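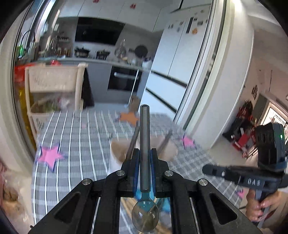 Progress report to Vostari, second period
Prepared by Arvid Magnusson for Gøran Backlund

Gøran, you asked for fewer adjectives this time, so I'll start with the number. We now have 111 kitchen demonstrations that load, play back and pass the checker without anyone having to stand over them. The plan called for more than that by June. The plan was written before we had met the time-sync problem.

Time sync
The two hand-held grippers each keep their own clock, and the clocks have differing views on what time it is. Over a short recording the gap hardly matters. Over a long one, the left hand puts something down before the right hand has passed it over, and the policy dutifully learns to be psychic. Trerken, our alignment tool, now estimates the offset at the start and end of each recording and stretches one track to fit the other. It's a dull piece of code and I'm fonder of it than I should be.

We re-ran the older recordings through it. Of those, 78 came out usable and 20 were thrown away. I'd like to say we threw them away calmly.

Perception
Tracking the gripper pose in a home kitchen is still the weak spot. Plaid tablecloths are good for us, with lots of pattern to hold on to. Large white cupboard doors and fridges give the tracker very little, and it tends to fill the silence with guesses. The new version of Grinidel reports how confident it is in each pose, so we can cut a bad stretch and keep the rest of the recording. Before this we kept or binned the whole thing.

Clear plastic is the other sore point. A spoon with a see-through bowl shows the tracker mostly whatever is behind it. For now we follow the handle and work out where the bowl must be from the grip. This holds up well until the spoon turns in the jaws, at which point we are very precisely wrong. A slip estimate is on the list below.

Planning and control
The two-arm planner used to treat each arm as a polite stranger. It would plan the left, then plan the right around it, and if there was no room it simply stopped and waited to be admired. Both arms are now planned together for handovers and separately for everything else. Planning takes longer, though the robot spends less time standing still, and I know which of those visitors notice.

Controller tuning has slipped. The jaw force setting that suits a spoon handle does not suit a bag of food, and we have yet to find a tidy way of switching between them. There is an untidy way. It is in the code under my name.

What slipped
The labelling interface, Vass, is late. It works, provided you never press undo. I had promised it for this period and would now like to promise it for the next one, in a slightly quieter voice.

Next period
- Slip estimate for thin handles
- Automatic jaw force by object type
- Undo, in Vass
- Handover trials in 2 kitchens the policy has never seen

Money
We are under on equipment and over on storage, and the two nearly cancel out. I'd ask that we be allowed to move the difference across without the long form. If the long form is required, please send the current version, as the one I have asks for a fax number.

Last updated: 13/06/2019

Related items
Trerken: notes on clock drift between paired devices
Grinidel: pose confidence and how to read it
Vass: known issues
Vostari reporting template (long form)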